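19 February 2019
Property notebook, Tastdale rentals

Walked the Belmonte house with Lorna this morning before the new lease starts. Three bedrooms, two baths, corner lot. Square footage on the old listing is wrong. Ronaldo measured again with the laser and got 2061, and that includes the enclosed porch, so the listing has to say so or the porch comes off the number. I would leave the porch off. Lorna wants to ask Ditville what they do on theirs.

Kitchen faucet drips at the base. Cartridge, most likely. Rodel has two in the truck but not for this make. Pantry door rubs at the top corner, and it did in November too, see that entry. Planed it then and it is rubbing again, so I think the jamb has moved. Left it alone for now.

Hall bath fan is loud but pulls a sheet of paper fine. Primary bath: caulk along the tub is gone at the back wall. Scrape and redo, half a day with drying.

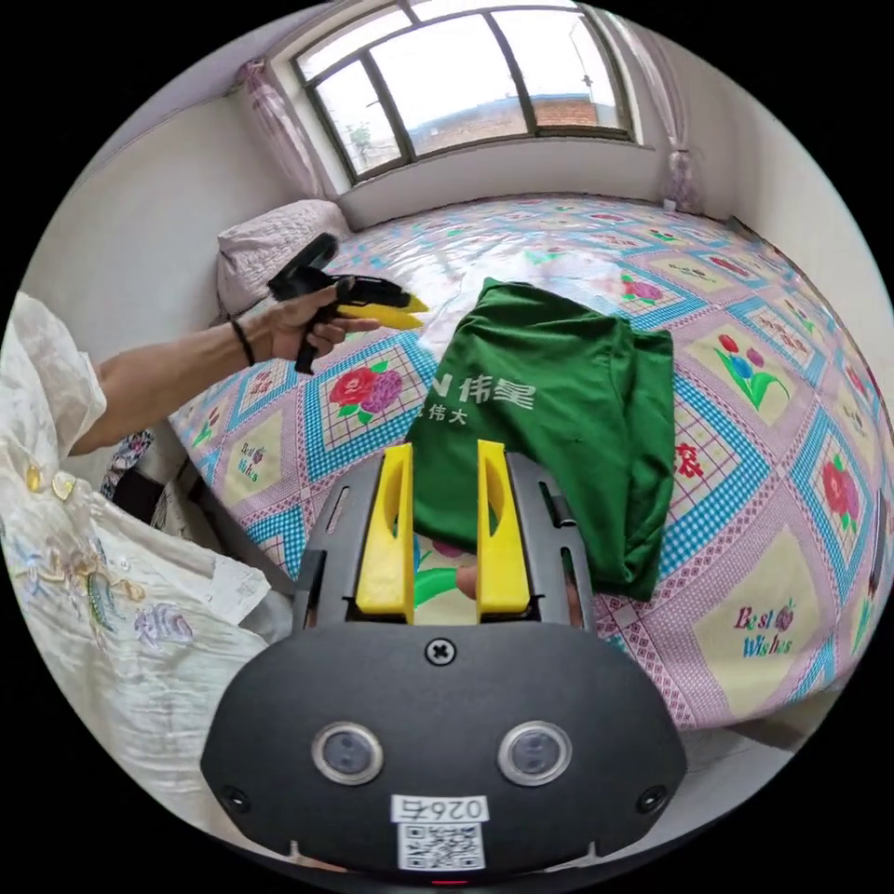

Water heater is set too high. Turned it down one mark and wrote the old setting on the tape next to the dial. Check again Thursday. The pan underneath is dry and the drain line runs clear.

RV gate: the latch lines up only if you lift the right leaf. Rodel says the post has settled and shimming the hinge will buy us a year. Resetting the post is roughly 400 with concrete and his time. Mylene, can you find out if the owner wants the cheap fix or the proper one? The limit without asking is 200, so we can't just go ahead.

Listing text. Ermelinda's draft says "vaulted ceilings throughout", which needs to change to living room and entry only. She also has the split bedroom plan down, good, leave that in. Appliances stay described as black. The dishwasher is the only one under warranty, paperwork is in the Uvness folder.

Keys: 3 front door, one garage side door, no mailbox key. Tenant will have to go to the post office unless the last people mail theirs back – Lorna has called twice.

Still open: faucet part, tub caulk, gate answer from owner, porch question. Ronaldo is redoing the floor plan sketch with the closet on the correct side of the back bedroom.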